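Notes for talk, 20 min + questions. Clinic staff day, March. Raed Nimri

(Fahad does intro, don't repeat the bio)

OPEN

Start with the woman from Dirnstead. No name. Headaches since her twenties, always one side, throws up with them. Told sinus. Told stress. Told it was her period, so wait it out. 8 years before anyone said migraine.

Pause here. Ask room, who has had a patient like this. Let hands go up.

Say: she was not hiding anything. She told the same story every time and we wrote "tension" on the chart.

SLIDE 2 - what we looked at

Headache visits at the Pirkum and Dirnstead clinics. 1,617 visits. Read by 2 of us, me and Fahad, separately, then compared. Where we disagreed we argued it out at his kitchen table.

Caveats up front, go fast: charts only, no patient interviews, small towns, our own handwriting in some of them (get the laugh, move on)

SLIDE 3 - what went wrong

Nausea question not asked. Over and over. Light bothering them, not asked. If you dont ask, they don't say it, they think throwing up is a separate problem.

"Sinus" as a catch-all. Pressure in the face and a runny nose can both come with migraine. No fever, no thick discharge, comes back every month -> think again.

Pain pills. Very few charts say how many days a month. Somebody taking something most days can end up with headache from the pills themselves. They will not bring it up. Ask it flat: how many days last month did you take anything at all, store brand counts.

SLIDE 4 - the 4 questions

Read them out slow, people will want to write
1. Does it make you sick to your stomach
2. Does light bother you
3. Have you missed work or canceled something for it
4. How many days a month do you take something

Card is at the back on the Tarawneh table. Take a stack for your front desk too.

SLIDE 5 - don't skip the scary stuff

Worst headache of their life, came on in seconds. Fever w/ stiff neck. New weakness, speech trouble, confusion. New headache after 50, or in pregnancy, or after a hit to the head. None of that gets the four questions, that gets sent in now.

Say it twice. Someone always leaves early and only rememebrs the card.

SLIDE 6 - triggers, keep short

Skipped meals, bad sleep, too much coffee or suddenly none, hormones, weather maybe. Tight things on the head for some people: ponytails, hats, goggles, headbands.
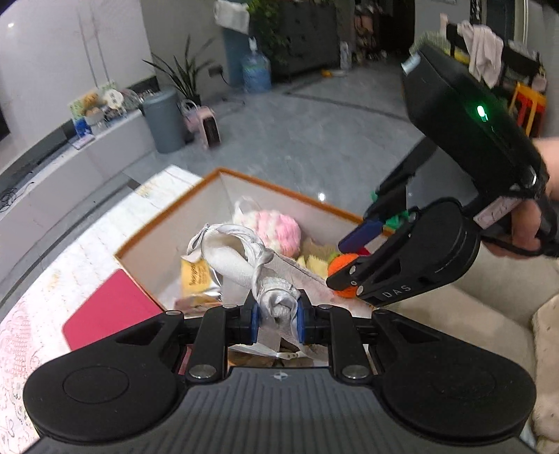 Slide 6. Twisted fabric accessory, shiny white

Don't turn triggers into a blame list. Patient goes home and gives up cheese, wine, chocolate, her hair clip and still has migraine. Diary for a couple of months, look for a pattern, drop what doesnt matter.

SLIDE 7 - treatment

Not a drug talk. Main points only. Treat early in the attack. Enough dose. Check heart history and blood pressure before a triptan. If attacks keep taking days away from them, talk about prevention, don't wait for them to beg.

Kalo diary sheet, one page, paper. Phone apps fine too.

CLOSE

Back to Dirnstead patient. Still gets them. Fewer. Has a name for it and a plan on her fridge.

Questions. If someone asks on kids -> Fahad. If botox comes up, say yes for chronic, refer, next question. Leave slide 4 up on the screen while people talk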